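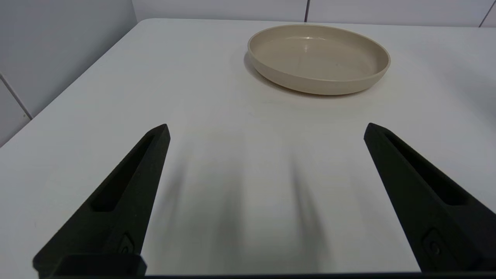
The beige plate, near the far side of the table.

Hsin-yi Tseng had sold everything else by noon. The bowls went first, then the teapot, then the six cups her aunt had kept in newspaper for 30 years. The plate stayed where it was.

"What do you want for it?" Musa Lawal asked. He had come for the bookcase and was waiting on his brother's van.

"It's not priced."

"Everything's priced."

She went to the sink and ran water over her hands. The plate had no pattern. Her aunt had bought it at Plava, the store on the corner that closed when the owner moved to Lerness, and she had used it for toast, and for keys, and once for a goldfish that had to be carried down the hall to the bathroom. The fish lived another year.

"My aunt ate her breakfast off it," she said.

"Then keep it."

"I have plates."

Musa thought about this. He was a patient man and the van was late. He looked over the bookcase again and ran his thumb along a shelf — dust, a dead moth — and wiped it on his jeans.

"Ching-wen is coming at four," Hsin-yi said. "She'll want it. She'll say Aunt promised it to her."

"Did she?"

"She promised it to both of us. She promised it to the mailman."

A horn sounded in the street. Musa took one end of the bookcase and she took the other, and they got it down the stairs with one stop on the landing. He paid her in small bills. She counted them on the way back up and came out five dollars over, and by the time she got to the window the van had gone.

It was almost three. She put the money on the plate, then took it off again and put it in her pocket. She found a pen and wrote CHING-WEN on the back of a receipt. She stood there a while with the tape in her hand.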